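Snacks on the big black table, am I overdoing it?
Mulville Shared Spaces forum > Kitchen and tea things
2,636 views

pelis_lane
Ok so it's my turn on the snack table again and I want opinions before I go shopping. Budget is 590 for the term, which sounds loads till you price nuts. Last time I put out little bowls and got moaned at for it being bitty. Also someone wants to ban anything with crumbs?? It's a snack table.

Picture attached, have a look and tell me what you'd change.
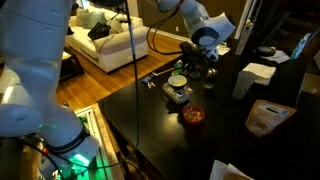

Reading time: 1 min

White bowl with the greenish stuff, red bowl with the mix, a cup and napkins over to the right. Napkins folded because a heap looks awful. Thoughts pls, going to the shop at four.

grout_and_about
Looks fine to me. Red bowl is too small though. Mix always goes first, you'd be refilling it all afternoon. Get a proper big one.

pelis_lane
Big one got dropped in December. Never replaced.

teasmaid77
Why is the white bowl sat on top of the plastic tub? One elbow and it's over. Put it flat on the table, there's tons of room. And then you can get in the tub without moving the bowl.

hobnob_denier
Disagree, I like a bit of height. Everything flat looks like a jumble sale.

teasmaid77
Height is for cakes. Not a bowl of dip or whatever that is balanced on a lid.

pelis_lane
Fair. Will unstack it. Hobnob you can sulk

hobnob_denier
Sulking.

Surnosow_Sue_not
Can we talk about the black table. Shiny black shows every single crumb and fingerprint. We had one the same at the Surnosow hall and ended up with a cloth on it full time. Plain cotton, goes in the wash, done. Already bits on yours next to the white bowl, the little tan ones, peanuts?

pelis_lane
Probably peanuts yes. I don't want a cloth, they slide about and then somebody pulls the lot on the floor.

Surnosow_Sue_not
Clips. Few pence each.

grout_and_about
If they are peanuts pls label them. Not being funny but a mixed bowl with no label is a problem for some of us. Bit of card, pen, takes a minute.

pelis_lane
Yes ok good point, will do a card for each bowl.

teasmaid77
And a spoon in the mix! Hands in a shared bowl, no thank you.

hobnob_denier
Nobody uses the spoon. We had a spoon all last term.

teasmaid77
I used the spoon.

Pisharody_Rd
Late sorry. Would swap the disposable cups for mugs. Cupboard has plenty and we're chucking bags of cups every week. Napkins I can live with.

grout_and_about
Who's washing the mugs though

Pisharody_Rd
Whoever drinks out of them?

grout_and_about
lol

pelis_lane
Right. Bowls flat on the table, bigger one for the mix, cards, spoon (teasmaid only). No cloth for now. Cups stay til someone writes a washing up rota that isnt me. Anyone know if the shop on the corner does big bowls or do I need to go into town

hobnob_denier
Corner shop had some by the bin bags. Ugly but big.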